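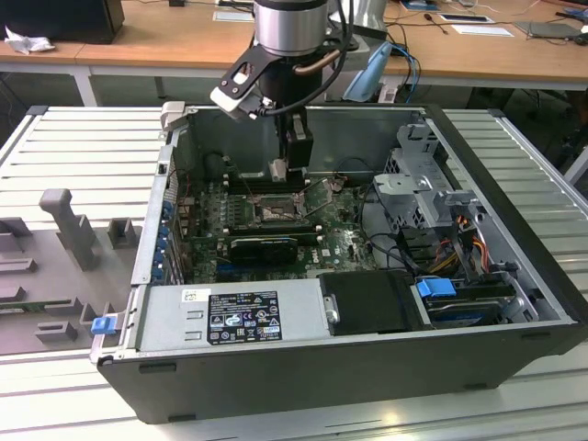 Pour les ateliers clients, le délai d'intervention compte désormais autant que la précision de la machine elle-même : c'est la remarque qui est revenue le plus souvent lors de la consultation menée par Trivar auprès des utilisateurs de ses centres d'usinage. L'entreprise y répond par l'ouverture, en décembre, d'un nouveau centre technique à Harkberg, consacré à la maintenance, à la formation et aux essais de coupe.

Le site occupe 1665 m2 sur un seul niveau. Il réunit un magasin de pièces de rechange, une salle de métrologie climatisée et un hall de démonstration où six machines, tours et centres d'usinage verticaux, seront maintenues en service permanent. Les clients pourront y faire valider leurs gammes avant livraison, avec leurs propres bruts et leurs propres outils.
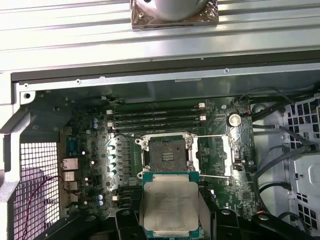 La révision des broches, assurée jusqu'à présent par le seul atelier de Skindham, sera également proposée à Harkberg. Les deux sites partageront le même stock informatisé et les mêmes procédures de contrôle — équilibrage, rodage, relevé vibratoire — afin que chaque broche soit restituée avec un dossier identique, quel que soit le lieu d'intervention.

L'équipe d'après-vente comptera quelque 54 techniciens à l'ouverture. Le contrat d'entretien Chmielewska, déjà souscrit par une partie du parc installé, sera étendu aux machines de plus de dix ans et comprendra trois visites préventives par an.

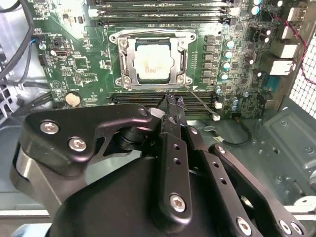
Les sessions de formation à la programmation et à la conduite débuteront dès l'ouverture, par petits groupes, sur place ou chez le client. Le calendrier et les conditions d'inscription seront communiqués par les agences commerciales de Trivar.

Contact presse : Trivar, service communication, Harkberg.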